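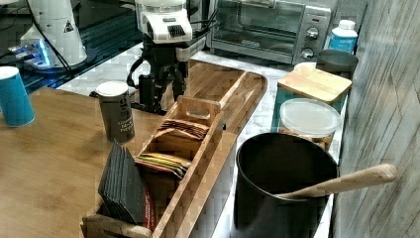 What do students in the Hukau robotics club do all term?
They teach a robot arm to handle ordinary kitchen things, and in November they enter it in the Skevholm household round against other school teams.

Hukau's senior robotics club has made it through to the regional final of the Skevholm household round, finishing fifth in a field of 43 school teams with a score of 628 points. The top seven teams go on. It is the first time the club has got past the qualifying stage.

The household round asks teams to program an arm to do small jobs at a kitchen counter. Teams don't know which jobs they will get until the morning of the event. They are given a list of possible tasks at the start of term, and the judges draw five of them at 8:30 am. This year's draw had the arms moving a pepper can from one side of the counter to the other, taking a single tea packet out of a full compartment, standing a wooden spoon in a crock, putting a lid on a food container and sliding a tray forward without tipping what was on it.

Hukau scored full marks on the pepper can and the tray. The lid cost the team most of its lost points. The arm placed it squarely on the container on the first two attempts but did not press hard enough to close it all the way around, and the judges only count a lid that stays on when the container is picked up. On the third attempt it closed.

The tea packet was the task most teams had been worried about. Packets lean on each other and are thin enough that a gripper set even slightly too wide will bring out two or three. Under the rules, pulling out more than one packet scores nothing for that attempt. Hukau got one out cleanly on the second try, which was enough for partial marks. Only seven teams scored anything on that task.

The club meets two afternoons a week after school in the old home economics room, where the students have kept one counter set up for practice since the winter break. The rules say that practice counters should look like a kitchen somebody uses, so the club has put together its own mix of things: jars, packets, a caddy, coasters, a toaster oven and whatever else students have brought from home. Items get moved before every run. The students found early on that a program which worked perfectly with the jars in one place would fail when they were shifted a few centimetres, and most of the first half of term went into fixing that.

Programming is split between two groups. One works on finding objects and the other on the arm's movements, and they swap at the middle of term so that everybody has done both. A third, smaller group keeps the practice log. Each run is written up with the layout of the counter, the task, the result and a short note on what went wrong. The log is handed in at the event and is worth a tenth of the final score. Judges gave Hukau's log one of the higher marks of the day and commented on the number of failed runs it recorded in detail.

Reflections have been the club's longest-running problem. Glass and polished metal throw off the part of the program that finds the edges of objects, and clear containers are harder again. The students tried covering shiny surfaces with cloth in the first weeks, then stopped when they read that covers are not allowed at the event. They now practise under different lights at different times of the afternoon, including with the blinds fully open.

The cost of entering was covered by a grant from Pimow, a local kitchenware supplier, and by a sausage sizzle in the first month of term. The grant also paid for replacement gripper pads, which wear down quickly on wood. The school met the cost of the bus.

A separate prize, the Hjaltadóttir award for the best written explanation of a program, went to another school. Hukau's entry was shortlisted. The judges' notes said the section on the spoon task was clear but that the team should have explained why it dropped its earlier approach, in which the arm picked the spoon up by the middle of the handle. The team now has it picked up closer to the bowl end and lowered handle first.

The regional final uses the same format with two changes. Teams will have less time to set up, and one of the tasks will be new to everyone and not on the published list. The scoring for the lid task has also been adjusted so that a lid closed on part of its rim earns some marks, a change several schools had asked for.

Until then the club will run one extra session a week, starting at 3:45 pm. Most of that time will go to lids and packets. Students in the junior years can come along to watch or help reset the counter between runs, and those who want to join the club next year should put their names on the list outside the room before the end of term.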